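Snacking at Work: Small Habits, Long Afternoons

14 July 2019

Many office employees eat at least one meal a day within reach of a keyboard. Occupational health advisers have long concerned themselves with chairs, screens and lighting. What people eat between breakfast and the evening meal has received less attention, although it has a direct effect on concentration, mood and, over the years, on body weight and blood sugar.

The Tresaline health service, which advises employers on workplace well-being, took up the question in January. It invited 70 employees at two firms, Stilel and Ollard, to keep a food diary for 15 working days. Participants wrote down what they ate, at what hour, and whether they had felt hungry beforehand.

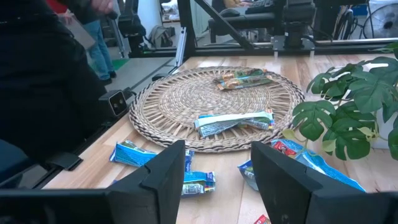 The diaries showed a clear pattern. Lunch was often short and eaten early, and the first snack followed within two hours. Hunger was seldom given as the reason. Participants wrote instead of tiredness, of a difficult telephone call, or simply of food being offered by a colleague. Those who had skipped breakfast snacked more often in the late afternoon and described their evening meal as larger than they had intended.

None of this is cause for alarm. A snack can be a sensible part of the day, particularly for people who work long shifts or travel far to reach their place of work. Much depends on what is chosen. Foods high in sugar are digested quickly, and the lift they provide is brief. Foods that contain fiber and protein – nuts, plain yogurt, whole-grain bread, raw vegetables – keep a person satisfied for longer.

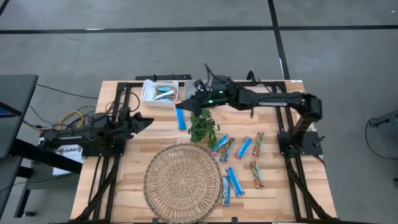 The place in which people eat matters as well. Employees who take their break away from their own desk tend to eat more slowly and to notice sooner that they have had enough. A separate dining hall is not required. A plain rectangular table with a wooden top, like the one shown here, will serve the purpose if there are chairs to go with it and if it is understood that breaks may be taken there. Employers should also see that drinking water is available close by, as thirst is easily mistaken for hunger.

Stilel has since moved its break by half an hour, so that it falls nearer the middle of the working day. Ollard kept its hours unchanged and revised the range of food on sale in the building. Fruit is now placed beside the register, and sweetened drinks have been moved to a lower shelf. Both firms will repeat the diary exercise next January. 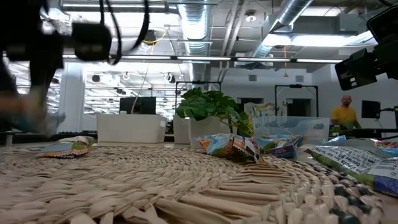 Michailidis, writing in response to an earlier notice on the project, objected that the burden should not fall on employees alone. Where meetings are routinely scheduled across the lunch hour, the letter argued, advice about nuts and yogurt is of little use, and a protected break of fixed length would achieve more than any change to the shelves.

The Tresaline service shares this view in part. Its guidance to employers now recommends that no meetings be held during the main break and that staff on late shifts be given the same access to fresh food as those who work during the day. Persons with diabetes, or those who take medication that must be accompanied by food, should agree on suitable break times with their physician and their supervisor. 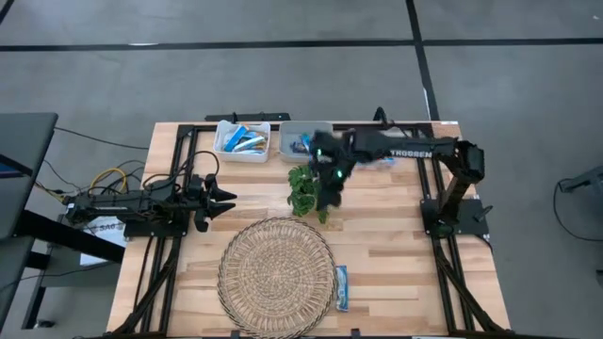

A leafy green plant and a woven placemat on a wooden table.

Employees who wish to change their habits are advised to begin with one snack, preferably the one eaten out of routine, and to replace it for 2 weeks before changing anything else. Diary sheets may be requested from the service in printed form.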